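# Teaching the arm to start from a bad place

*June 2019*

When Samer Bitar began at the Drurunora lab, he was asked to solve a problem which everybody there believed was already solved. The arm could pick up a part and put it into a container. It had been doing this for more than a year. But if someone moved the container by the width of a hand, the success rate fell so much that the group stopped writing it down.

"We had a very good policy for one table," he says. "I mean one table in one condition, in the morning, with the container in the position we liked. I came from a factory, and in a factory this is acceptable. In research it is a little embarrassing."

Bitar is speaking in the small kitchen next to the lab, where he has agreed to explain the result his group presented in February. With him is Ayman Fawzy, who wrote most of the software and who corrects him from time to time, always politely.

The method they use is learning from demonstration. A person guides the arm through the task, the wrist camera records what the arm sees, and a network learns to connect the pictures to the movements. None of this is new, and both men are careful to say so. What they changed is the way the demonstrations begin.

"In the usual procedure, the operator prepares everything and then starts," Fawzy explains. "The operator is a reasonable person. He puts the objects where they are convenient. So the network sees only convenient starts, and later it has no idea what to do with the others."

The group decided to take this choice away from the operator. Before each demonstration, a short program draws the starting positions and angles of the objects, and also the starting pose of the arm. The program divides the work surface into cells, and the operator must follow what it says, even when the layout is unpleasant to work with.

"The first version was in centimetres," says Bitar. "It was terrible. People stood there with a ruler. One demonstration took 27 seconds and the preparation took four minutes. Then Jad said, why do we not use tape?"
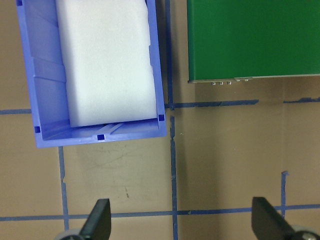 The tape did not need to be accurate, and this was a surprise for him. He had expected that irregular cells would spoil the statistics. Jad Qudah, at that time a master's student, argued the opposite: a cell only has to be a place the operator can recognize quickly, and the small errors inside it are useful to the network. They tested both versions on the same task, and the policy trained with the rough cells was slightly better.

"I was not happy to lose this discussion," Bitar says, and laughs. "But I lost it with data."

The main experiment compared two sets of demonstrations. In the first set, the operators chose the start themselves. In the second, the program chose. Each set had 398 demonstrations, recorded by the same people. After training, the group ran 60 trials with each policy, from starting layouts that were in neither of the sets. The policy from the operators' own starts finished the task in 22 trials. The other finished it in 47.

Fawzy does not want these numbers to be read too generously. All trials were done with one arm and one type of gripper, and the layouts came from the same program that had drawn the training starts. "A colleague in another lab would maybe build a different grid and get a different result," he says. "I would like to know it. We have published the program for this reason."

There was also criticism from inside the project. Leif Lindqvist, whose company lent the group its second arm, visited the lab twice and was not convinced that the cells were necessary at all. His opinion was that one could simply ask the operators to vary more. Bitar took the suggestion seriously and tried it with two new operators, who received only the instruction to make every start different.

"They did their best," he says. "But when we looked at the starts, almost all were in the centre, a little to the left, a little to the right. A person thinks this is a big variety. I did it also, when I tried myself."

The failures which remain are of a specific kind. When the container stands far from the arm and is turned at the same time, the gripper often approaches too low and touches the rim. Fawzy believes the camera is responsible, because at the wrist it sees the near side very well and the far side only late in the movement. Valter Nordin, the newest member of the group, is now testing a second camera at the side of the table – a solution that Bitar finds a bit expensive for a problem of a few centimetres.

I ask whether he would use the method in the kind of factory he came from. He thinks for some time before he answers.

"For a fixed station, no. There you put a metal guide, and the container is always in the same place. It costs less than one day of my salary. But my old colleagues have also stations where people bring things by hand, and every shift puts them differently. For those, yes, I would try. I would first need to persuade the foreman to let me put tape on his table."

The group is preparing a larger collection, with 734 demonstrations planned and with starts in which the objects partly cover each other. Qudah has finished his degree but still comes in on some afternoons to help with the preparation. The program has been changed for the new set, so that it now also draws which operator should do the next demonstration. Fawzy asked for this after he noticed that the difficult layouts were being left for him.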